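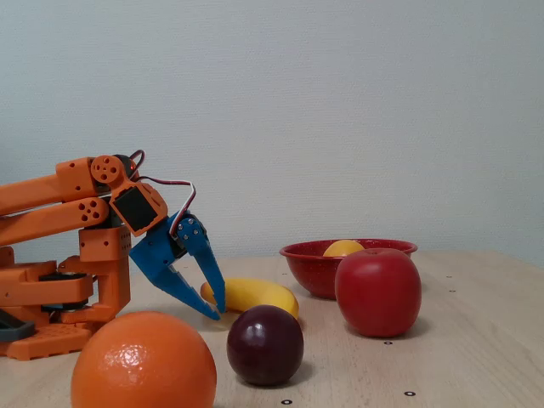
Kukar Island day trips — your questions

May 21, 2025 | By Nurhan Demirtaş
Print | E-mail this page

How do I get there?
Ferry from Danlow harbour, the blue ticket hut by the fish market. First boat at 8, last one back at 6. Miss it and you're staying the night.

Can I book ahead?
Yes, and in high season you should. Durnamico Tours do the boat and lunch together, or just the boat. Pay when you book. Cards are fine at the hut, cash only once you're on the island.

How long is the crossing?
40 minutes if it's calm. Longer with a swell — sit at the back if you get seasick.

What is there to do?
Beach, mostly. Umali bay is the best for swimming, shallow a long way out, good for small children. The old lighthouse is open mornings only. Snorkel hire next to the jetty, bring your own if your fussy about masks.

Is it a hard walk to the lighthouse?
Steep at the end. 1000 steps they say, I gave up counting. Proper shoes please, not flip-flops. No shade and no water tap at the top.

Where can we eat?
Two cafes on the jetty, one grill place at Umali. The grill does fish and chicken, not much for vegetarians. Lunch gets busy after 1, go early.

Do children pay?
Under 13s half price on the boat. Babies free. Pushchairs can go on board but the paths are sand, so a carrier is better.

Are dogs allowed?
On the ferry yes, on a lead. Not on Umali beach.

Can I stay over?
There are 13 rooms on the whole island, all at the guesthouse. Book well before you travel. No camping.

When does the season end?
Boats stop at the end of October. Before that they can be cancelled for wind, usualy with only an hour or so of notice. You get your money back or a new date, your choice.

Is there a cash machine?
No. Nearest is in Danlow, opposite the bus station.

What about phone signal?
Fine at the jetty, patchy at Umali, none on the lighthouse path.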